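Moving back to Clarndale

I moved back to Clarndale in September, after seven years in Hurnville. The rent is lower by 400 a month and the bus to work takes 40 minutes, which I use for reading. In Hurnville I drove and listened to the same radio station every day until I could predict the ads.

The bakery on the corner is gone. The hardware store is still open, with the same bell on the door. I bought felt pads there on Tuesday, and a box of hooks I didn't need.

What I notice most is the quiet after ten at night. My old apartment was over a bar. I slept badly the first week here and kept getting up to check the windows.

I haven't bought much furniture. I sold most of it before the move and I'm in no hurry to replace it. A bed, a table and two chairs have been enough so far.

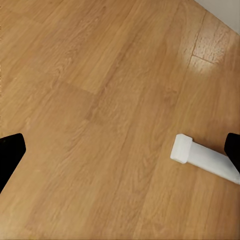
The library card I had as a kid no longer works. They gave me a new one and waived the old fine. I have three books out now and one of them is pretty good.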